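Towel Folding Still a Tall Order for Hodholm's Kitchen Robot

September 18, 2022

Anyone who has stood at the counter after supper with a pile of clean kitchen towels has probably wished, at least once, that somebody else would fold them. The folks at Konen, the small robotics shop over in Hodholm, have been wishing the same thing since July, and on open day they were kind enough to let neighbors come in and see how far they've gotten.

The answer, said Cyril Hulme, who runs the project, is "farther than I expected and not nearly as far as my wife would like."

The robot has tried 515 folds so far this summer, and Hulme counts a try as good only if he would be willing to put the towel in a drawer for company. By that fairly strict measure (he comes from a family of careful folders) it still fails more than it succeeds. A good fold takes it 2 minutes on a kind day. Plates and cups have gone much better, he told us, as they have the courtesy to keep the same shape from one moment to the next.

Cloth is another matter altogether. A towel dropped on a counter can land in any number of ways, with one layer twisted over another and the corners tucked out of sight, and the machine has to find a corner it can pinch before it can do anything useful at all. Waffle-weave towels, the kind so many of us keep by the sink, have been among the hardest. 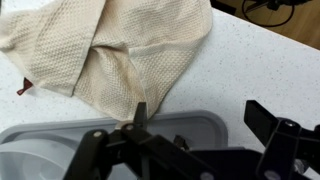 Booker Mahmoud, who ran the laundry at the Cladberg hotel for 30 years and now advises the shop, takes the long view. He taught plenty of new hires to fold, he said, and most of them were slow for the first week too, though he admitted they generally picked it up before their 515th towel!

Hulme would like to move on to fitted sheets next year, an idea that made Mahmoud laugh out loud. For now the two of them are sticking with the kitchen, and visitors who missed the open day are welcome to call the shop and ask to stop by. Bring a towel, Hulme said, the more worn the better.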